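Keeping the pouring cell in order: a talk with Ilango Kotian

By Mitra Ansari

Ilango Kotian has looked after the two-arm cell at Coltcombe since February of last year. Before that he repaired packing lines, and he still keeps the habits of this work. When I came to see him he was kneeling under the table with a torque driver in his mouth, and he asked me to wait.

"People want to hear about the software," he told me after he stood up. "I have almost nothing to say about the software. My day is screws, cables and cleaning."

The cell does one kind of job, which is pouring from a bottle into a cup. It sounds small. Kotian explains that liquid is less patient than boxes. If a box is placed two millimeters wrong, it is still on the shelf. If the mouth of a bottle is two millimeters wrong, he has to fetch the towel.

He starts each morning with the gripper plates. He puts the driver on every screw, also on those he tightened the day before, and then he marks the sheet. "A loose plate does not fall off. It moves a little bit, and the arm does not know it has moved. You see it first in the pour."

After the plates come the fingers. The bottles are smooth, and a thin film of dried drink on the finger is enough to let one turn slowly while it is tilted. He wipes the fingers with a damp cloth, then with a dry one. He does not use alcohol on them any more. His colleague Dorin Nistor found small cracks in the old finger pads after a winter of it, and they changed the whole set.

I asked how he sets the grip force. He laughed. "With an empty bottle and a full bottle. If you only try with the full one, the empty one gets crushed." The value is stored for each bottle type, and the list now has 11 entries. He writes the changes by hand in a notebook first — the computer gets them in the evening.

The tilt is adjusted last. Kotian lets the arm pour plain water five times and watches from the side, with his eyes at the height of the table. He wants a thin stream which leaves the lip in one piece. When it runs back along the neck, the tilt is too slow at the beginning. 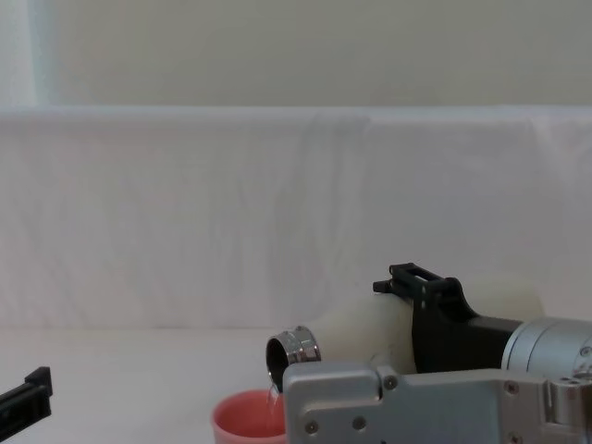
The right arm pouring into a pink cup, with the gripper plate and its screws in front.

The worst repair he remembers was a wrist cable at the Skinusden site. The fault came only when the wrist was turned far to one side, and in the test position everything was fine. He and Nistor changed the controller card before they thought of the cable. "We lost 11 days. The cable was changed in one afternoon."

Now he bends every cable by hand once a month, with the power on and the arm in slow mode, and looks at the signal. He would like a spare wrist on the shelf also, but this request is still waiting for an answer.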